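Leave the Fixture Plate Alone

Every few weeks someone asks me why our parts cell still runs on the same gray fixture plate it started with. The arm has new software. The fingers have been changed. The plate is the one thing on the table that looks homemade, and people who visit tend to look at it and then start telling me about vision systems.

I think the plate is the best part of the cell, and I think most shops that struggle with small assembly work would be better off spending their next month on fixtures and leaving the software as it is.

The work in the Gusville shop is simple to describe. The arm takes computer parts from known places and puts them into a board, or takes them out of a board and puts them back. Memory is the hard one. The slots on a desktop motherboard stand close together, with latches at the ends, and the fingers have to come down near them without catching anything. A processor socket with nothing in it is worse, with all those tiny pins open to the air.
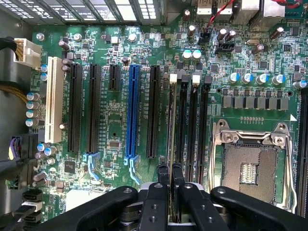
When I took over the cell it had a bad habit of putting modules in slightly crooked. The vendor, Curnidon, told us to retune the force limits. We did that, and then we did it again. Karla Cervantes, who set up the first cell at our sister shop, came over and asked how often we checked the pickup side. We had never checked it. One of the holders had worked a little loose from its screw, so the module was already leaning when the fingers closed on it. The arm carried that lean all the way across the table and did exactly what it was told.

We had spent 271 hours on tuning. The screw took five minutes.

I tell this story to new technicians and they usually hear it as a story about a screw. I mean it as a story about where people look. A robot fails at the place where the part goes in, so that is where everybody stands and watches. The cause is often back at the place where the part was picked up, which looks fine because parts are sitting in it.

So we have a routine now. Wipe the plate before the first run. Put a hand on each holder and try to move it. Seat the processor in its nest and check that it lies flat at all the corners. Look at where the cables run, with the arm parked and again with it at full reach. Then touch off the fingers at the plate first and the board second. If the plate number has moved, stop and find out why before you teach anything. Do not fix it with an offset. An offset hides a loose fixture until the fixture gets looser, and by then there are three other offsets stacked on top of it.

The argument against all this is that fixed holders are old thinking. Stikance sells a camera package that will find a part lying anywhere on a table, and I have seen it work. For a shop that gets a different product every day it may be the right choice. We don't. We handle a short list of parts that have kept the same shape for years, and a holder that costs $1375 to have made properly, for the full set, will outlast any camera license I have been quoted.

There is also the matter of who looks after it. A technician on the evening shift can feel a loose holder with one finger. The same technician can't feel a bad calibration file – and will have to wait for somebody who can read one. 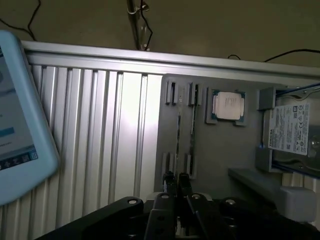
Gusville, March 2021

I wrote most of the above in November and left it in a drawer. Since then we had a visit from the people at Voyle, who make grippers, and they asked for a copy of our morning routine. They wanted to know what software we kept it in. It is a sheet of paper taped inside the cabinet door.

I have changed my mind on one point. I used to say the plate should never be altered once it was good. The drive bracket has since been moved twice to give the arm more room, and both moves were worth making. What matters is that each one was written down, and that every position on the plate was taught again afterward, including the ones we were sure had not shifted. One of them had.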